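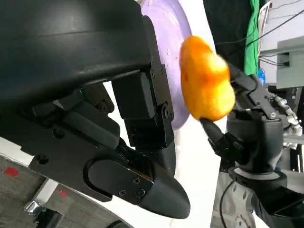

マジンバンの「待ち時間が減る」アプリを、まだ信用していない話

遊園地の待ち時間表示というものを、私はもともとあまり信じていない。入口の板に書いてある数字は、並ぶかどうかを客に決めさせるための数字で、測った結果とはかぎらないからだ。長めに書いておけば早く乗れた客は喜ぶし、短めに書いておけば列に人が入る。どちらに転んでも園の側は困らない。

なので、マジンバン(Majimbun)が公式アプリのZosterを入れて「待ち時間のストレスが減ります」と言い出したときも、減るのは時間なのかストレスなのか、まずそこが気になった。案内ページを三回読んだが書いていない。「スマートな一日を」とは書いてあった。

で、自分で行って試した。一度目は6月、二度目は2021年12月25日。よりによってその日かと言われそうだけれど、混んでいない日に待ち時間アプリを試しても仕方がないので、これは予定どおりである。一緒に行ってくれる人はいなかった。

Zosterでできること

知らない人のために少しだけ書いておく。Zosterは無料で、入園券のコードを読み込むと使える。できることは、各アトラクションの待ち時間を見る、レストランの席の空きを見る、ショーの抽選に申し込む、そして有料の優先券を買う。この最後のやつがたぶん本体だと思う。ほかの機能を開いていても、画面の下のほうにずっと優先券のボタンがいる。閉じられない。地図を拡大すると、そのボタンが池のあたりを隠す。池の向こう側にトイレがあるので地味に困る。

優先券は時間指定で、買うと別の入口から入れる。値段は日によって変わるらしく、クリスマスの日にInarettiの券を見たら1,142円だった。この半端な額がまず怪しい。1,100円とか1,200円とかならまだ人間が決めた感じがする。1,142円と言われると、どこかで誰かが何かを計算していて、その結果なので文句は言うな、という顔をされている気がする。計算の中身は当然出てこない。

ヘルプを見ても「需要に応じて変動します」の一行だけだった。需要に応じて変動するのはわかる。知りたいのは、表示されている待ち時間が長いほど高くなるのかどうかだ。もしそうなら、待ち時間の表示を出す人と券を売る人が同じ画面の中にいることになる。別に不正だと言うつもりはない。そういう作りのものを見るときは、財布を一回しまってから見たほうがいい、というだけの話。

Inarettiの「60分」

Inarettiはマジンバンでいちばん人気のあるコースターで、木の陰から急に出てきて池の上を通り、またすぐ引っ込む。乗っている時間は短い。正直なところ、私は隣の古い水路の舟のほうが好きなのだけど、アプリの検証には混むやつに並ばないといけない。

午前中、Zosterの表示は60分だった。入口の板も60分。ここは揃っていた。6月に来たときはアプリと板が食い違っていて、係の人に聞いたら「板のほうを見てください」と言われたので、直したのだと思う。直したか、板のほうがアプリを写すようになったか。後者だとしたら、正しさは増えていない。

列に入って時計を見て、乗り場に着いてまた時計を見た。40分ちょっとかかっていない。つまり表示よりだいぶ早い。周りでも「早かったね」という声がしていて、みんな機嫌がよさそうだった。

私は機嫌がよくならなかった。60分と見て並ぶのをやめた人がいるはずで、その人はどこへ行ったのか。たぶん何割かは画面の下のボタンを押している。早く乗れて得をしたと思っている列の横を、お金を払った人がすたすた歩いていく。その人たちは60分を飛ばしたつもりでいるが、飛ばしたのは実際にはもっと短い時間だ。1,142円を60分で割るのと、本当の待ち時間で割るのとでは、時間の値段が全然違ってくる。

もちろん、朝の一回でものを言うなという反論はわかる。列の進み方は運だし、途中で止まれば逆に延びる。だから午後にもう一度並んだ。表示はまた60分。体感は朝より遅かったが、それでも表示より早く着いた。6月のときもそうだった。長めに出ているという印象は、私の中では今のところ一度も裏切られていない。

長めに出すこと自体は、どこの園でもやっていると言われればそうなのだろう。短く出して苦情を受けるより楽だ。板だけの時代なら、私もそれで納得していた。板は券を売らない。

前の記事への反応

6月に行ったあとの記事で、私は「アプリの数字は飾り」と書いた。これにいくつか反応があって、いちばん長くもらったのが次のコメントなので、そのまま載せておく。
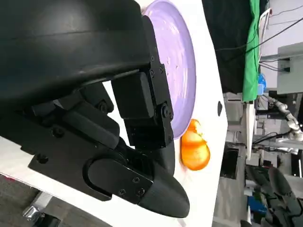
いつも読んでいますが、今回のは意地悪すぎると思いました。うちは子ども連れで、待ち時間が多少長めに出ていようと、目安があるだけでものすごく助かるんです。前は入口まで歩いていって、板を見て、無理だねと引き返して、それを繰り返して子どもが泣くというのが定番でした。今は座ったまま見られます。優先券も買いました。高いとは思いましたが、泣かれるよりは安いです。検証のために一人で二回並べる人と、うちとでは、たぶん時間の値段が違います。

というもので、読んでしばらく返事が書けなかった。まず「歩いて見に行かなくていい」という点は私が完全に落としていた。これは認める。マジンバンは坂が多く、池を回りこまないと反対側に行けない作りなので、座って見られる価値は大きい。6月の記事の「飾り」という言葉は取り消す。

ただ、そこから先はまだ納得していない。目安として役に立つことと、その目安が正しいかどうかは別の問題で、子ども連れの人ほど数字を信じて動くのだから、長めに出ていたときに余計に払わされるのもその人たちだ。泣かれるよりは安い、というのはそのとおりだろう。そして、そう思う人がいることを売る側はよく知っている。

別の人からは、マジンバンはまだましで、優先券がないと事実上乗れない園もある、という指摘もいただいた。それはそうかもしれない。でも、よそがもっとひどいからここは良い、という話の運び方を私は前から信用していないので、これは聞くだけ聞いておく。

Dunmont側は表示が当てにならない、別の意味で

池の北側にDunmontという区画がある。石造りの町を模した一帯で、屋内の乗り物とレストランが固まっている。雨の日はみんなここへ来る。Zosterを入れる前から評判がいいし、私も町並みは好きだ。坂の上から見下ろす夕方の感じは、まあ、悪くない。

問題は、ここの待ち時間がほとんどいつも20分と出ることだ。朝も20分、昼も20分、夕方に列が建物の角を曲がっていても20分。屋内の乗り物に並んだときは、表示20分で、入ってみたら建物の中にも長い列があった。外から見える列と中の列が別扱いなのか、更新が止まっていたのか、私にはわからない。係の人に聞くと、やや困った顔で「変動しておりますので」と言われた。変動していないから聞いたのだが。

Inarettiでは長く出て、Dunmontでは動かない。この二つが同じアプリの同じ画面に同じ書体で並んでいるのが、私のいちばん嫌なところかもしれない。数字の横に更新時刻が出ていれば、まだ客のほうで割り引いて読める。Zosterにはそれがない。画面を下に引っ張るとくるくる回って、何か新しくなったような気にはさせてくれるが、回ったあとの数字がいつのものかは書かれていない。

ついでに言うと、Dunmontで優先券が売られているのを、私は見たことがない。動かない20分と、売っていない券。偶然だろうか。まあ偶然かもしれない。屋内は設備の都合で別の入口が作れない、というだけのことかもしれない。ただ、券を売っている乗り物の数字は細かく動き、売っていない乗り物の数字は放っておかれているように見える、とだけ書いておく。証拠はない。私の印象である。

レストランの「空きあり」

席の空き表示も試した。こちらは待ち時間よりさらに信用できなかった。

昼前、Dunmontの広場に面した店が「空きあり」になっていたので行ってみると、店の前に列がある。列の先で聞いたら、席はあるが注文の窓口が混んでいるとのこと。つまり「座れる」と「食べられる」が別なのだ。理屈としては正しい。客が知りたいのは当然、食べられるかどうかのほうだ。

結局、隣の屋台でスープを買って、坂の途中の手すりに置いて立ったまま飲んだ。熱くて量が少なかった。味は普通。クリスマスなので星形の何かが浮いていて、にんじんだと思って食べたらにんじんだった。

ショーの抽選は外れた。6月も外れている。二回外れただけで抽選を疑うほど私もひねくれてはいないつもりだが、外れた直後に「こちらの優先観覧席はいかがですか」と出てくるのはどうなのか。せめて一呼吸置いてほしい。外れた画面と売り場の画面がほとんど同じ色なので、最初は当たったのかと思った。あれは直したほうがいい。

それでもアプリを消さない理由

ここまで書いておいて何だけれど、Zosterはまだ自分の電話に入っている。理由は地図だ。マジンバンの紙の地図は、いつからか入口で渡されなくなり、ほしい人は案内所へ、という扱いになった。案内所は門から見て反対の端にある。地図をもらうために地図がいる。

アプリの地図は、池のトイレが隠れることを除けば見やすい。坂の上り下りが色の濃さで描かれていて、これは紙の頃にはなかった。足の悪い人やベビーカーの人にはかなり違うと思う。こういう、券の売り上げと関係のなさそうなところがちゃんと作ってあると、作った人の中にもまともな人がいるのだなと思う。それだけに待ち時間の画面が惜しい。

園への要望も書いておく。更新時刻を出すこと。表示した待ち時間と実際にかかった時間の差を、月ごとでいいから載せること。優先券の値段が何で決まるのかを、せめて一段落ぶん説明すること。紙の地図を門に戻すこと。どれも難しい話ではないはずで、とくに差を載せるのは、長めに出していないなら園にとって宣伝にもなる。出さないなら、出したくないのだなと私は思うことにする。

問い合わせの窓口から同じ内容を送った。自動の返信はすぐに来た。「貴重なご意見として担当部署と共有いたします」とあり、下のほうに優先券の案内が付いていた。
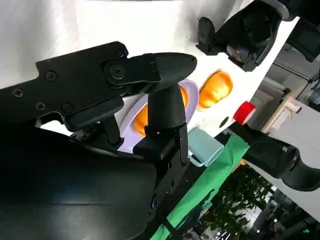
書いている人:半券ぶくろ(このブログの管理人・遊園地は一人で行く派)

以下、細かいことの追記。本文に入れそこねたものをまとめておく。

電池の減り方。Zosterは開いているあいだ、かなり電池を食う。位置情報を切ると減りは穏やかになるが、すると「現在地に近いおすすめ」が出なくなる。出なくて困ったことはない。寒い日は特に、予備の電池を持っていくか、列に入ったら閉じておくほうがいいと思う。園内で充電器を借りられるけれど、返す場所が借りた場所と同じでなければならず、私の歩き方だと割に合わなかった。

通知。初期設定のままだと、おすすめの通知が次々に来る。設定の「お知らせ」を切っても止まらず、その下の「体験を豊かにする情報」というほうを切って、やっと静かになった。この名前の付け方からして、切らせる気がない。

優先券の取り消し。買ったあとは、乗り物が止まった場合を除いて取り消せない。止まった場合は別の乗り物に使える券に替わるとのことで、お金が戻るとは書いていなかった。Inarettiは風に弱いらしく、冬はよく止まると聞くので、朝いちばんに夕方の分を買うのは私ならやらない。6月に行った日は朝から晴れていて、止まるところは見ていない。

一人で乗る人の列。これはアプリに載っていない。Inarettiの入口の左手に小さい札が出ていて、空席を埋める用の列がある。常に開いているわけではないようで、午後に見に行ったら札ごと片付けられていた。朝は開いていたのに私は通常の列に並んでいる。検証のためなので仕方ないのだが、隣がどんどん進むのを見ているのはつらかった。時間を節約したい一人客は、アプリを見る前にまず札を見てほしい。無料である。

検証の甘さについて。並んだ回数が少ないのは自分でもわかっている。本気でやるなら丸一日、入る時刻と乗る時刻を書き続けないといけないし、日を変えて何度も行かないと話にならない。入園券も安くないので、私一人では無理だ。もしマジンバンで時計を見ながら並ぶような物好きな人がいたら、表示と実際の時間をコメント欄に置いていってほしい。表示より遅かったという報告も歓迎する。そういう報告が多ければ、長めに出ているという私の疑いは引っ込める。

年パスについて。年間パスを持っていると優先券が2割引になる、という話を見かけたが、公式の案内では確認できなかった。私は持っていないので画面も出せない。知っている人がいたら教えてください。ただし「得だから買え」という勧誘は要りません。

それから、舟。古い水路の舟は、今回もアプリでは「情報なし」だった。待ち時間も出ないし、券も売っていない。行ってみたら前に2組いるだけで、すぐに乗れた。冬は膝掛けを貸してくれる。途中の水車は6月と同じところで止まったままだった。

次は春に行くつもりでいる。その頃までに更新時刻が付いていたら、この記事の題名は直します。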